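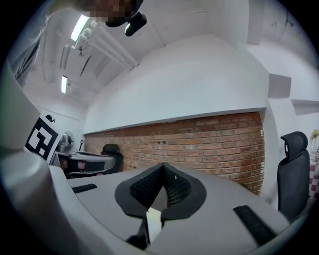

Search docs Go

Home Data Issues Contact

# Griken handheld set: known fault

Thanks for stopping by, and please read this before you train on anything! In March the width reading on one gripper began to drift, and we (well, I) missed it for far too long. It touches 12 of the 181 episodes, all listed in `drift.txt`. Video is fine, but leave their width values out. Aurelia Sutter spotted it, bless her.

Questions: Brijesh Kashyap

© Griken | Back to top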